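Garment Returns and Repacking: Frequently Asked Questions

Last updated: 9/22/19

Who do these rules apply to?

Any trade customer returning unworn stock to the Nokholm depot. Retail customers should use the form supplied with their order. Goods bought through Van Hecke are handled under that firm's own terms and will be refused at our gate.

How long do I have to return stock?

34 days from the delivery date on the note. The day of delivery is day zero. Stock from the July clearance list cannot be returned unless faulty.

Is there a minimum quantity?

Yes. We accept a return of nine pieces or more per style. Smaller quantities are held on your account until the minimum is met or the period ends, whichever comes first.

What is the largest return I can book online?

100 cartons. For anything larger, write to Séverine Chevalier in the bookings office, giving the carton count and gross weight. The depot can take in 3,000 pieces a day across all customers, so large bookings may be split over more than one slot.

Do Gilasis and Pistuletti lines go in the same carton?

No. They are stored in separate halls. A mixed carton is charged as two returns.

How should knitted tops and T-shirts be presented?

Flat folded, sleeves in, one piece per bag. Swing tickets must be attached and facing the open end of the bag. Do not use pins, clips or card inserts. Pieces that arrive unfolded are accepted but carry the refolding charge shown in your price list. 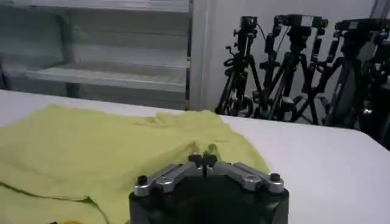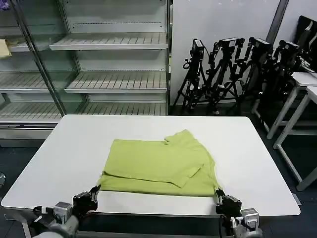
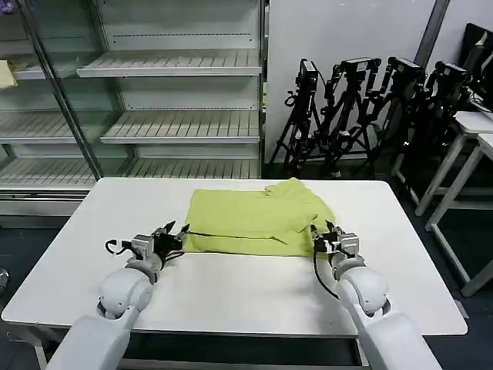 Can I reuse the original bags?

Yes, if the seal still closes and the barcode scans. Otherwise use a plain clear bag of the same size and apply a new label to the lower right corner. Blank labels can be ordered from Jhun Villanueva in stores.

When will my credit be issued?

Credit is raised once the count has been agreed. If our count differs from yours, Erlinda Tolentino will send a discrepancy sheet, which must be signed and sent back before any credit is released. Carriage is not refunded on unsold stock.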